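Why Does Metal Feel Colder Than Wood?

Put one hand on a metal spoon and the other on a wooden one. The metal spoon feels colder. Most people would say it is colder, but if both spoons have been lying in the same kitchen all night, they are at the same temperature. A thermometer taped to each one will show it.

So why does your hand disagree?

Your skin does not measure temperature the way a thermometer does. It notices how fast heat is going in or out. Your hand is warmer than the room, so when you touch something at room temperature, heat moves out of your hand and into that thing. If the heat leaves quickly, your brain says "cold." If it leaves slowly, your brain hardly says anything.

Metals are good at carrying heat away. Scientists call them good conductors. Wood, cork, wool and most plastics are poor conductors, and a very poor one is called an insulator.

Silver-colored cans standing on a yellow shelf have been in the same air as the shelf, and they match its temperature once they have stood there long enough. Your fingers might still tell you something different.

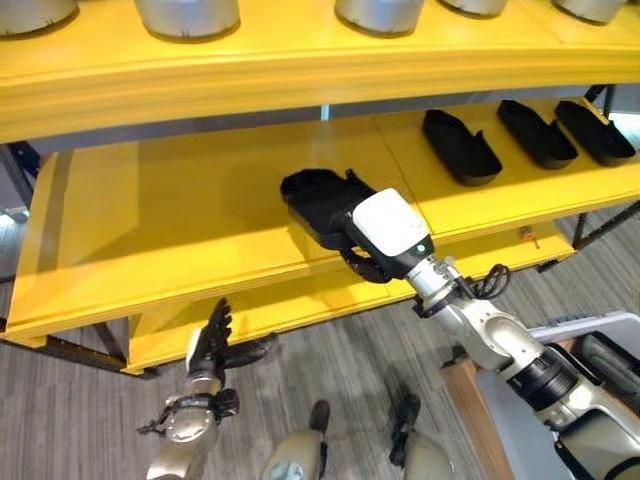 Intan Lubis, from Porkville, wrote in to ask why her metal water bottle feels cold even in summer, when her room is warm. The reason is the same. On a warm day the room may be 70 degrees Fahrenheit, but the skin on your hand is warmer than that, so the bottle can still pull heat out of it.

Now think about a day when the air is hotter than you are. If it is 100 degrees and a metal slide has been sitting in the sun, the heat goes the other way, from the slide into your skin. It goes fast, and the slide can burn you. A wooden bench next to it may be hot too, but it passes its heat along more slowly.

What about air? Air is a poor conductor – much poorer than water. That is why you can walk around in a 55-degree room in a sweater and feel only a little chilly, but a bath at 55 degrees would make you gasp. The water takes your heat far more quickly.

Coats and blankets use air too. A fluffy coat is full of tiny pockets with air trapped inside. The coat does not make any heat. Your body makes it, and the coat slows down its escape.

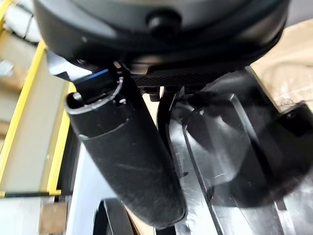

Would a blanket make an ice cube melt faster? It would make the ice melt more slowly, as long as the blanket was not warm to begin with. A blanket slows down heat moving in either direction, so the warm air of the room has a harder time reaching the ice.

Try it yourself

You will need a metal baking sheet, a wooden cutting board and two ice cubes of the same size. Leave the sheet and the board on a table for a few hours so they reach room temperature. Feel them both with your hand and guess which one will melt ice faster.

Put one ice cube on each and start a timer. Check them after 6 minutes. Most people guess the board, because it feels warmer. The ice on the metal melts first – the metal carries heat from the room and from the rest of the sheet into the ice.

Wipe up the water when you are done, and dry the board well before you put it away.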